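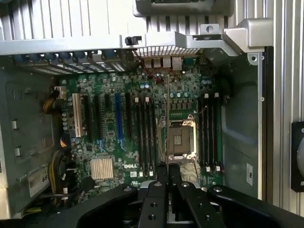 Fostix Disassembly Cell – equipment update, April
Prepared by Virgilio Mercado for Anwara Kumarasinghe

Spending is within plan. The first arm is paid for, and the quote for the second from Clondon is good for 72 days.
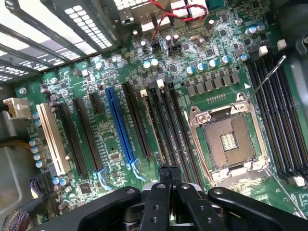
Finger wear is the main open cost. The current set has to work close to the memory slots and the raised load plate of the CPU socket, so we want narrower tips. Fikel can supply 10 pairs in one order.

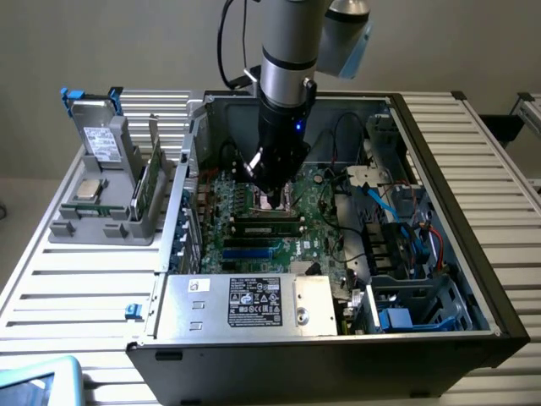 Dela Peña quoted 13 parts trays. We would like to buy 2 now and hold the rest until the layout is settled.

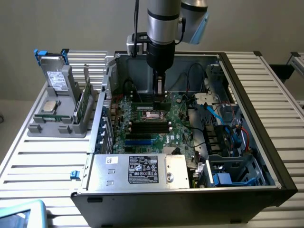

Approval needed by the end of the month: tips and trays. The second arm can wait for the next report.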